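Brick sorter at Troststead stopped after missed-release fault

I spent most of yesterday morning at Troststead, where the two-arm brick sorting setup has been switched off and on more times this month than anyone there would like. If you've been following my notes on the Peketti control software (hi, both of you), this is the one where it bites back a little.

What happened is pretty simple. Just after 11 in the morning, one arm had a brick over a bin and the software told it to let go. The gripper stayed shut. The software marked the brick as delivered anyway and sent the arm back for the next one, brick still in its fingers, and it came down hard on the tabletop. The second arm was already on its way to the same spot. Somebody hit the stop button and the two arms ended up a hand's width apart. No one was hurt - there's a panel between the people and the arms, thank goodness - but one finger mount was bent and the whole station was down for 24 hours.

I got to watch them run it again at low speed, which is really the only way to see how tight everything is in there. Red bricks go in the white bin, blue ones were still being worked on, and both arms share one not very large table.

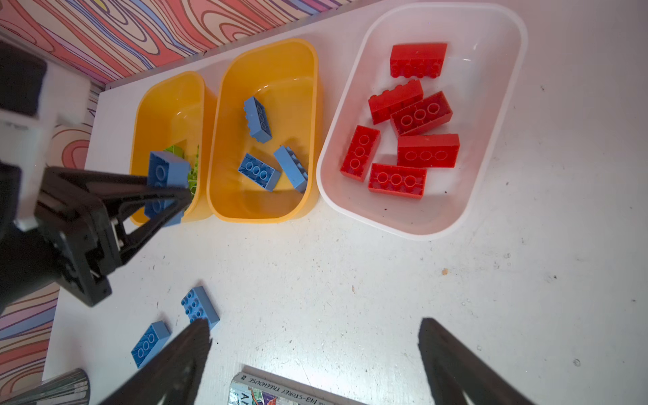 What the logs say

The crew let me read over their shoulders, and the logs are kind of fascinating if you like that sort of thing. The grip sensor did report that the fingers were still closed. It reported it late, though, and by then Peketti had moved on to the next step and threw the message away as stale. So the information was there! It just got binned before anything could use it.

They went back through July and found the same late message 12 times. Most of those were harmless, with the brick dropping a moment afterward and the run carrying on as usual, so there was never a reason for anyone to go looking. I asked whether the maker had been told about it. Nnaji, the company that supplies the grippers, has now been sent the full set of logs and is checking the cable and the sensor board. The Troststead crew thinks it's the cable. I think they're hoping it's the cable, because a cable can be swapped before lunch.

For now there's a patch. The arm has to wait for a fresh "open" signal before it's allowed to leave the bin, and if the signal doesn't come, everything stops and a light goes on. It makes each brick slower by up to 2 seconds, and you do feel it when you stand there watching. I'd still take it over the crunch they described to me.

The red bricks were the ones I kept an eye on, mostly since they're easy to spot against the white.
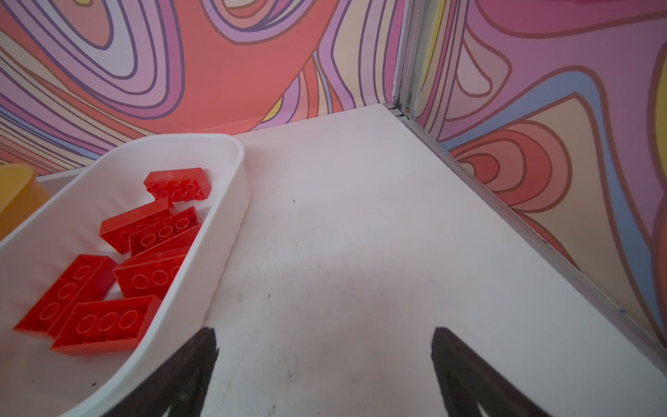 When it goes back to full speed

No date yet. The other site running this same setup, over at Grellemness, has put the patch on too and is keeping its arms at low speed until Nnaji answers. Troststead wants a full day without a late message first, and then they'll turn things up a bit at a time. I've asked to be there when they do, and I'll post the cable verdict as soon as I have it.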